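PRESS RELEASE – for immediate use

Doltham repair and swap days to return in April

Doltham's repair and swap days are back this April, with more room, longer hours and a new table for jewellery and small keepsakes. Free entry. No booking.

The spring run is put on by Stusaton, the town's re-use project, with help from Fistard, the hardware shop on the corner of the market. There will be 6 sessions in all, each opening at 10am. Last spring 1561 items came through the door and only 41 went to the tip. The rest were mended, swapped or taken home for spares.
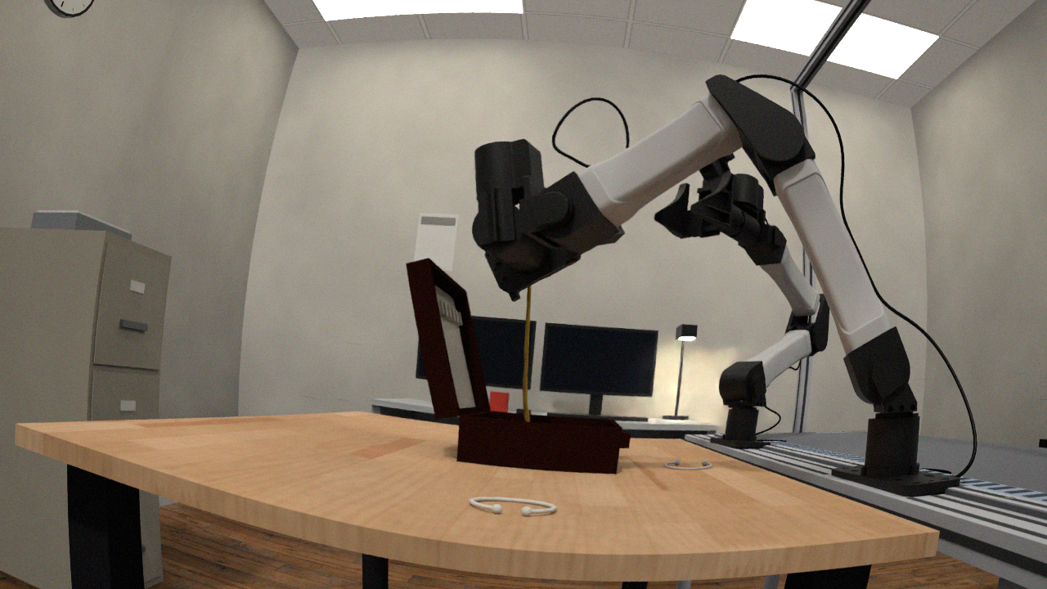
A gold chain and an open jewellery box.

New for this year – clasps, broken links, watch straps and stiff hinges. Bring the box as well as what goes in it. We can't value anything and we can't do stone setting, sorry. Lamps, toasters, radios and bikes as before, first come first served. Clothes rail is back to. Please wash things first.

Parking is tight, so use the Wendt Road car park if you can. 300 spaces, free until noon. Step-free way in from the side street.
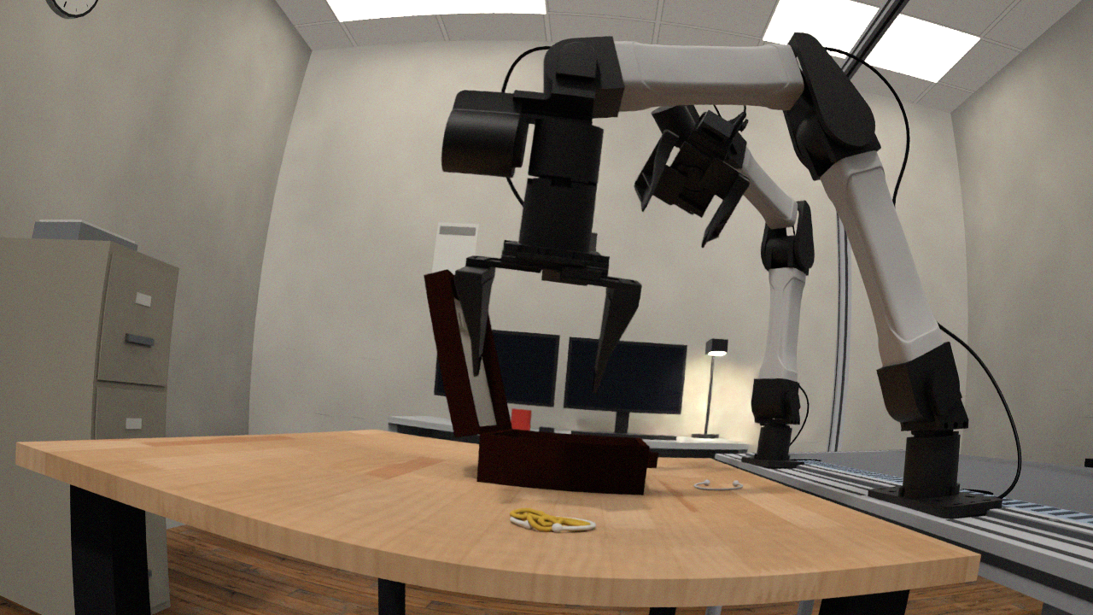 By a desk with two monitors

Swap rules are the same as last time. Bring up to five things, take up to five. No mattresses, no paint, no car seats. Anything left at closing goes to the Fistard store room and can be collected the folowing week.

Menders wanted too, above all people who can sew or solder. Tea and lunch provided. Ask at the Fistard counter for a form.

ENDS

Notes to editors: dates and times for each session are on the Stusaton noticeboard, Doltham market hall.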